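Bring back the support act

I went to see Windura at the Stadmont in January, and the best half hour of my night came before they'd even plugged in. The opener was Sallum, a four-piece I'd never heard of, playing to a room with 74 people in it while everyone else queued for drinks. They were glorious! Two drummers, one microphone between the singers, and a last song that went on so long the house lights came up halfway through.

So it saddens me how many tours now skip the opener altogether. You get a playlist, a long wait, then the headliner at nine sharp. I understand the sums. A van costs money, and a new band might sell 20 shirts on a good night. But where do people think the next headliner comes from? Windura themselves spent two years opening for other people, and you can hear it in how they handle a restless crowd.

The Jafarzadeh tour last year did it properly — a different local act in every town, names on the poster in decent-sized letters, and a full sound check. I caught two of those dates and came home with three new favourite bands.
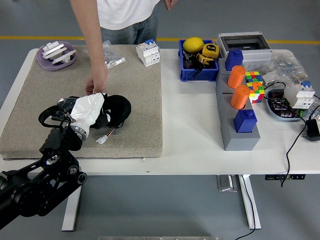 Black fabric on a felt mat, with a white gripper pressed down on it.

If your ticket says doors at seven, go at seven. Stand near the front, clap loudly, buy the badly printed tape. Sallum are back in town this autumn, in a room that holds 200, and I've already got my ticket — come and find me by the left-hand speaker.

Posted 7/13/26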